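Open Day at the Divbridge Furniture Works, May 2019

Our local history and crafts group had been trying to get inside the old Divbridge works for ages, so when the open day was announced we filled a minibus in no time. It's a lovely run out from Messide once you are past the ring road, and we were parked up by the canal before the gates opened. The site has made chairs, desks and cots under one name or another for generations, and the brick front with its tall arched windows is still exactly as it looks on the old postcards.

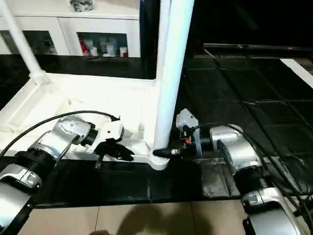
The first hour was all about timber and we could have stayed there all morning. Ash and beech come in as rough planks and are stacked under a long open-sided shed, with thin sticks between the layers so the air can get round them -- the smell is wonderful! Not everything made today is timber, of course, and the white tubular piece on its black padding shows how far things have moved on from the spindle-back chair. Our guide had started in the turning shop as a school leaver and could tell beech from ash by the sound it made when he knocked on it. Several of us had a go and got it wrong.

From there we went up the iron stairs to the pattern loft, which for me was the best part of the day. There are 1088 patterns hanging on nails, mostly thin plywood shapes for chair backs, arms and legs, each with a number painted on it and sometimes a pencilled note about a customer. The oldest ones have gone nearly black from handling. We were allowed to take down a rocking chair runner and trace round it on brown paper to bring home.

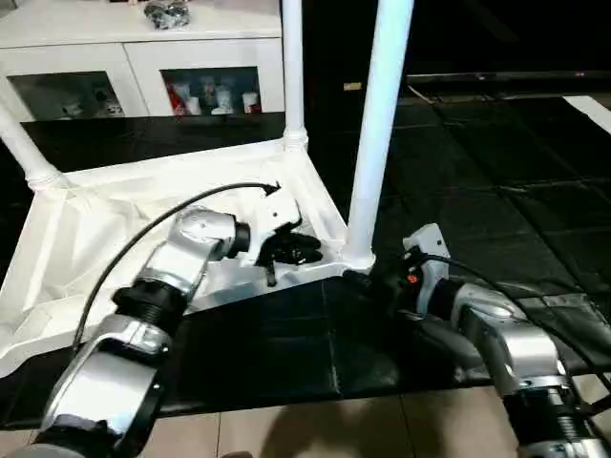
The loft floor slopes quite noticeably towards the canal, so do wear sensible shoes if you go. Back downstairs there was a caning demonstration, and we each tried weaving a corner of a seat. It took me 30 minutes to do what the demonstrator had done while chatting, and my corner was still baggy.

Lunch was in the old canteen: cheese and onion pie, pickled beetroot and a very good ginger cake for £5. Over tea we looked through the Fludalell albums, a set of photographs of works outings and sports days given back to the firm in April. One shows 300 people on the canal bank in their best hats, with a brass band squeezed in at the side.
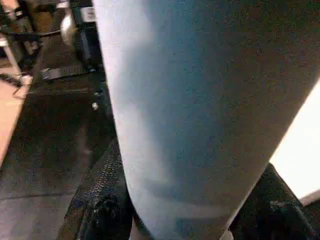 Pale blue and soft to look at, with a fold across the lower half.

We finished in the little shop, where offcuts are sold by the bag. I came away with enough beech for a set of egg cups, and two of our party bought stools which had to travel home on their laps. The next outing will be to the Nomura paper mill, and names can go on the list at the usual meeting. Bring a coat, as the mill yard is very open to the wind.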